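A thread on ordering trophies, from someone who has now done it once and would like the evening back.

1/ I was put in charge of the prizes for our pub skittles league. I missed the meeting where it was decided. I'd gone to the dentist, and would now rank the dentist as the better evening.

2/ First discovery: there are a lot of trophies in the world. I opened the Brekirent catalogue expecting a page of cups and found 766 items, sorted by a system I can only assume came to someone in a dream. Skittles is under "Bowls & Other". Darts gets its own section. Darts has always been spoilt.

3/ Second discovery: the little figure on top. For skittles you can have a man bending over or a man who has just bent over. If you want a woman you can have netball.

4/ Our league champions last year were a women's team from the Rikwood end of town. They were presented with the bending man. He is now on a shelf in the Rikwood social club wearing a knitted skirt, and I'm told he has never looked better.

5/ So, no figures. I went for glass. Glass says "we take this seriously" and also "please don't put this in the boot with the crates". One size up from the smallest, because the smallest looked like something you'd get free with a bathroom cabinet.

6/ Prices. The block itself was 22 quid, fine. The engraving was free up to 45 characters, also fine, until you remember our league is called the Basville and District Winter Evening Skittles League. That's the free engraving gone before anybody has won anything.

7/ Options at this point:

Drop "and District" (the District would notice)
Drop "Winter Evening" (there is no summer league, nor a morning one, but the founders clearly feared both)
Pay by the letter

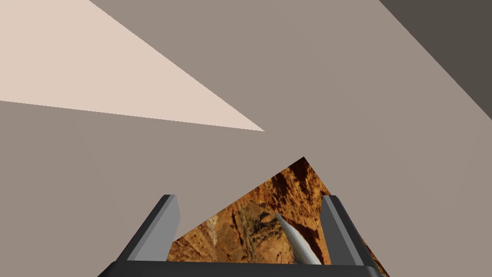
8/ Paying by the letter

I paid by the letter. It concentrates the mind wonderfully. I have never before looked at the word "Championship" and thought, well, you're a greedy one. We now award a "Cup". It's a rectangle. The engraving says Cup.

9/ Then the names. One of our winners is a Baranauskienė, and she'd like that last letter spelt with its dot, as is her right after years of scorecards saying "Barry". The order form did not like the dot. It turned it into a question mark. I had a vision of handing a woman a lump of glass that appeared to doubt her.

10/ Rang the shop. Very nice man. Said the machine could do the dot, it was only the website that couldn't, and would I write it in the comments box. I wrote it in the comments box. The comments box turned it into a question mark.

11/ Rang the nice man again. He wrote it down with a pen. I asked him to read it back, and he said "it's an e with a dot on", and I have rarely felt so looked after by a business.

12/ Proof arrived by email, Nov 20, 2023. Dot: present. League name: correct, every costly word of it. Year: 2032. I'd typed that myself. There is nobody to ring about that.

13/ Fixed it. Second proof good. Approved it, then lay awake wondering whether "Runners Up" wants a hyphen. Looked it up at one in the morning. It does. Left it. A hyphen counts as a letter.

14/ Things I'd tell the next poor soul:

Order in August. They're quiet and they'll read your email.
Ask for the proof as a picture. Mine first came typed in the body of a message, which proves only that they can type.
Check whether the box is included. The box was not included. The box is lined in blue satin and costs more than my shoes.

15/ Total, with letters, dot and no satin: £57 for the big one. The runners-up have something smaller and were told it's "the same range". It is the same range. It's the other end of it.

16/ A few of you are asking about the wooden spoon. It's a wooden spoon. I got it from the kitchen drawer and wrote on it in biro, and it's had more compliments than the glass.

17/ Also yes, I've been asked to do it again next year. I've got a dentist's appointment.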